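Vistberg Residents' Bulletin
Laundry and linen: arrangements for the new term

6 September 2018

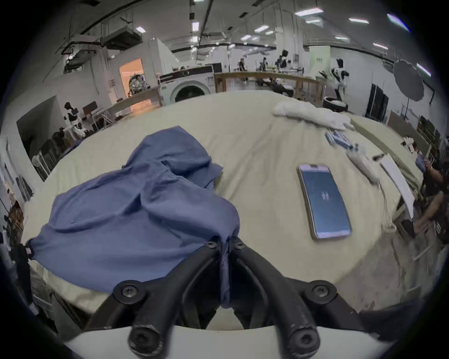
Clothing left with the linen

Residents are reminded that bed linen and personal clothing are handled separately at Vistberg. Linen is sent out to Pesus, our contractor, while shirts, trousers and other garments are washed by residents in the machines provided. Over the past year 193 items of personal clothing were found inside linen bags, most of them shirts that had been left on a bed and gathered up with the sheets.

Pesus charges for each garment it has to sort and return, and that cost has so far been met from the general house budget. From the beginning of this term it will be passed on to the resident concerned, where the owner can be identified.

Before stripping a bed, please take everything off it first. A crumpled shirt is easily lost in the folds of a sheet, and so is a telephone. Towels may go in the linen bag if they were issued by the house. Residents' own towels should be kept back and washed with their clothing. Small packets, papers and anything else put down on the bed during the day should also be cleared away before the sheet is lifted.

Collection of linen

Sheets, pillowcases and house towels are collected every second week. Bags should be outside the room door by nine in the morning, tied at the neck, with the room number showing. Clean linen is returned to the shelves on each landing the following afternoon. Residents on the ground floor should use the shelves beside the Barbieri staircase, as the former linen cupboard is now needed for bedding stores.

Bags put out late will be held over until the next collection. The housekeeping office keeps a small reserve of single sheets for cases of illness or accident, and these may be requested at any time during office hours.

Labelling

Up to 30 garments are held in the office at any one time while their owners are sought. A name or room number on the inside of the collar, or on the care label, allows an item to be returned on the same day. Laundry pens may be borrowed from the office, and iron-on tapes can be ordered through Janness at the usual residents' price. Orders for tapes close at the end of the month and will not be taken again until November.

Unlabelled clothing is kept for one full term. Anything still unclaimed after that is washed and given to the town clothing bank. Residents who believe that an item of theirs has been held are asked to give a short written account of it — colour, size, and any mark or repair — before it is handed over.

Use of the washing machines

Machines may be used between seven in the morning and ten at night. Please remove a finished load promptly and leave the door ajar. Shirts should be unbuttoned and taken out of their bundle before they go in, with cuffs turned down and pockets emptied. Loads left standing for more than two hours may be moved to a basket by the next user, who is asked to keep the garments together.

The drying room behind Room 13 has been repainted and is open again. Rails are shared, and clothing should be taken down once dry. Wet items must not be hung over radiators, bed frames or banisters in any part of the house.

Enquiries

Questions about charges, lost clothing or the collection of linen should be addressed to Helju Avotiņš at the housekeeping office. Notes may be left in the box by the office door when the desk is closed, and will be answered within two working days.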